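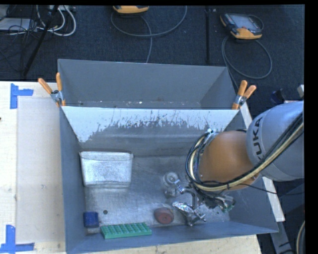
Section 4. Setting Up and Caring for Metal Sorting Bins

This section covers placing a pair of Posano metal bins on a work table, loading the bins, and cleaning the bin floors. Read it through before you lift anything. Lids and dividers are covered in Section 5.

4.1 Placing the bins

1. Clear the table and wipe it down with a dry cloth. Grit under a metal bin will scratch a wooden top.
2. Check that the table does not rock. On carpet, press down on each corner in turn and adjust the feet as needed.
3. Lift the first bin with both hands under the base and set it toward the back of the table.
4. Set the second bin directly in front of it, with the long sides lined up.
5. Run a finger along the outside of both bins. No part of either base should hang over the table edge.

CAUTION: Do not drag a loaded bin. Empty it first, then lift. The large size takes two people when full.

Note: The rear bin is harder to reach. Use it for items you need less often, or for items that have already been sorted.

4.2 Loading

1. Put tall containers in first, toward the rear of the bin. A small galvanized container fits well in a rear corner, where it will not get knocked over.
2. Place small blocks and other low pieces near the front.
3. Leave open floor between items. Pieces that touch tend to get picked up together or tipped over.
4. Do not stack loose items above the rim.

CAUTION: Items with sharp metal edges belong in an inner container. Wear gloves when handling them.

Note: Containers with tapered sides are easier to lift out when they stand slightly away from the bin wall. A finger's width is enough.

4.3 Cleaning the floor of the bin

Bare metal scuffs with normal use. Fine scratches and cloudy patches do not affect the bin and do not need to be polished out.

1. Take everything out.
2. Wipe the floor with a damp cloth and mild dish soap, working into the corners.
3. Wipe again with clean water and dry right away – standing water leaves marks.
4. For dark spots that remain, use a soft nylon pad. Do not use steel wool or bleach.

Check the corners for rust every 2 months. Questions about replacement bins go to Krum Mujić at the Pickering parts desk, open until 5 p.m. Have the bin size ready when you call.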